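Notes From the Kitchen Table

Last updated: May 6, 2024

Hello again, and thank you for all the mail after the February letter! I read every bit of it, even the long one about grout.
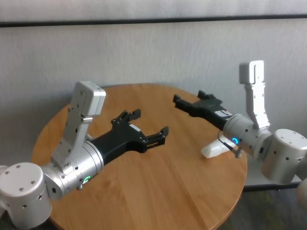 Buying a secondhand table without regretting it

So many of you wrote to ask about tables that I'm giving the whole item over to them this month. I've owned more tables than I need to admit to, and I've paid too much for at least half. My current one cost me 220 dollars from a couple who were moving overseas, and I'd have paid more (please don't tell them).

First thing I do is get down on the floor. Really, get under there! The top will tell you what the seller wants you to know, and the underside has the old repairs, the glue drips, the screws that don't match. Last year I drove out to see a lovely oak drop-leaf and found that one leg was being held on with what I can only call optimism and a drywall screw. I still think about that table. If the leg had been the only problem I'd have taken it home, but the leaf supports were cracked too.

Then lean on it. Put both palms on the edge and push down, then push sideways. A bit of wobble usually means loose bolts and you can fix that in your driveway with a wrench. If it creaks and shifts at the joints, somebody is going to have to take the base apart and reglue it, and you should be honest with yourself about whether that somebody is you. It is me about one time in four.

Serpil Toprak wrote in to ask round or rectangular for a small room. Round, Serpil! I fought this for years. You can squeeze in one more chair when your cousin shows up, and there's no corner to catch your hip on when you're carrying soup. The drawback is that you can't shove a round table flush against the wall and pretend it's a desk, so if you work from home and eat at the same spot, measure first. Leave yourself enough room to pull a chair out and still get past it. I tape the size out on the floor with painter's tape and live with it for a couple of days, which my family finds very funny.

On finishes, because Uriel Escobedo asked and I promised: if water beads up on the top, there's still something protecting the wood and you can probably leave it alone. If it soaks in and goes dark, plan on cleaning it well and putting on a fresh coat of something. I like a wiping oil for my own things. You do have to put up with the smell, and please lay the rags out flat outdoors to dry, never in a heap, because oily rags can catch fire all by themselves. I don't sand anything with a veneer top anymore. I went right through one in my first apartment and had a pale patch the shape of Florida for 6 years.

White rings are less scary than they look. Try a soft cloth and a hair dryer on low, keep it moving, and give it a few minutes. Dark rings are another story, and I mostly put a bowl of lemons on those.

One more thing about getting it home. Take the legs off if they come off, put the bolts in a sandwich bag, and tape the bag to the underside. I once spent a whole evening hunting for bolts that were in my coat the entire time, and we ate dinner standing up.

Kaan Gündoğdu has offered to lend out his furniture dolly to anyone nearby who needs it, so write to me and I'll pass your note along. Next time it's chairs, and I already have opinions!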